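Setting up two-step sign-in on Zirnalon

Last updated October 27, 2026

I put this one off for months, and then I got locked out of Skelleck (same login, same tired password) and decided enough was enough. So this section covers turning on two-step sign-in for your Zirnalon account, saving your backup codes, and moving everything over when you get a new phone. You'll want your phone and a second screen handy, plus 20 minutes if you've never done this before.

Before you start

Update the Zirnalon app first. The old menu layout from February hides the security page under Profile, and none of my steps will match what you see. You'll also need an authenticator app. I use Lightfoot, but any app that scans a square setup code will do the job.

Turning it on

1. Open Zirnalon and tap your initials in the top corner.

2. Go to Settings, then Account, then Sign-in and security.

3. Tap Two-step sign-in. You'll be asked for your password again, even if you typed it a minute ago. Annoying, I know!

4. Choose Authenticator app. Text message is there too, and it's better than nothing, but I've had texts show up so late that the code had already expired.

5. Open Lightfoot, tap the plus sign, and scan the setup code. If you're doing all this on one phone, tap Show key and copy the long string across by hand.

6. Type the six-digit code back into Zirnalon and tap Confirm.

Note: If the code keeps getting rejected, check the clock on your phone. Mine was set manually after a trip and it had drifted just enough to break everything — switching it back to automatic fixed it right away.
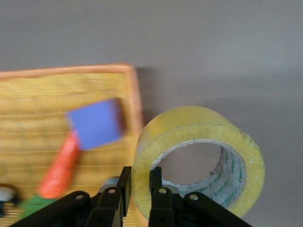
Saving your backup codes

7. Once you've confirmed, Zirnalon shows you a list of backup codes. Don't skip past it (I did, the first time, and had to start over).

8. Tap Download, or write them down on paper. I keep mine on paper in a drawer and a second copy in my Flastance vault.

9. Tick the box that says you've saved them and tap Done.

Caution: Each backup code works once. Making a new list cancels the old one completely, so throw out any copies you had lying around.

Moving to a new phone

Do this while the old phone still works, please. It's so much easier.

10. On the old phone, go back to Two-step sign-in and tap Change device.

11. Scan the new setup code with the new phone and enter the six digits.

12. Sign out of Zirnalon on the old phone, then remove the entry from Lightfoot there.

Trusted devices stay signed in for 31 days, and after that you'll be asked for a code again. You can clear the whole trusted list from the same page if you've sold a laptop or used a computer at the library. Skelleck picks up the new setting the next time you sign in, so there's nothing to repeat over there.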